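Kitchen Pieces: report on my second-year sculpture project
Bramwell studio group, 2020-02-15

I wanted to make something for the Soltness show that you could walk around and get a bit lost in. My first plan was 300 plaster casts of household stuff, which was daft (my tutor said so, kindly), so I cut it to 14 bigger ones and hung them low on fishing line in the side room.

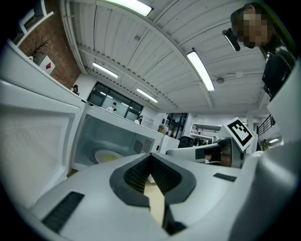 Plaster is a pain when you cast anything hollow. I wasted most of a bag finding that out! The insides are what I liked best, though, and a microwave is a good one for it: open the door and you've got a pale grey box with a round glass plate sitting in it, even a yellowish smear near the middle of the plate. I wanted the casts to keep marks like that, so I stopped sanding them.

The budget was 200 pounds and I went over, mostly on silicone from Celport.

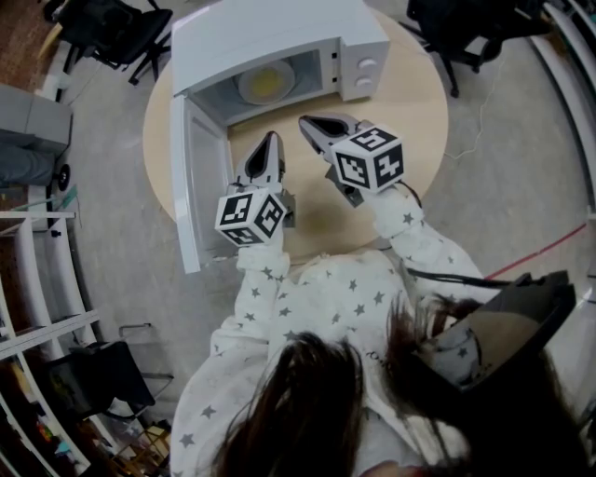 The hanging took two goes. On the first one the lines were too thin and the biggest cast spun whenever the door opened – quite nice, but it kept knocking its neighbour. Thicker line fixed it. I'd like to show the set again in July at Skistine, where the ceiling is higher, and maybe let people touch the rough sides.

Contact the studio group | © Bramwell studio group | Back to top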